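Nendex weather satellite reaches working orbit

The Nendex weather satellite has reached its working orbit and will begin a 90-day checkout, mission operator Dura said. The spacecraft went up in August and used its own thrusters to climb to its final altitude, a trip that took 10 days longer than planned after controllers split one of the burns in two.

Oluf Brøndum, who heads flight operations at Dura, said the satellite used less fuel than budgeted in spite of the extra burn. "We have 97 percent of the reserve we wanted at this point, and the batteries and solar panels are performing as they should," he said.
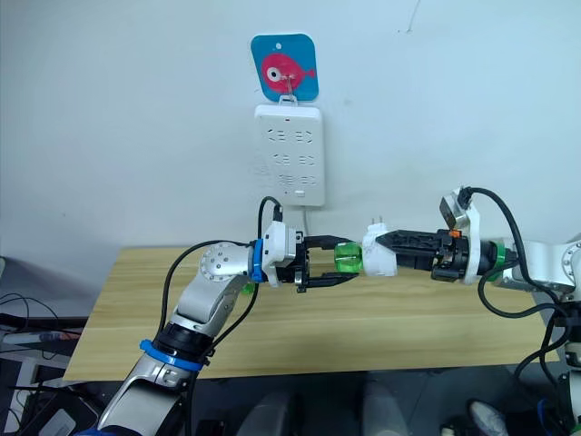
Nendex carries a microwave sounder that measures temperature and moisture at different heights in the atmosphere. It will be switched on first, followed by a smaller infrared camera. A later mission, Dvorak, is meant to test servicing in orbit, where one arm has to hold a small part while a second moves in with its gripper open, as the two on the table are doing. Dvorak has no launch date, and its budget is still under review.

Data from Nendex will come down through the ground station at Nadthorpe, where a second antenna was installed this year. During checkout the readings will be compared with those from weather balloons before they are passed to forecasters.

"The instrument team gets the first look, and they will want to take their time," said Ansel Pettigrew, the Nadthorpe station manager.

The satellite is designed to operate for seven years.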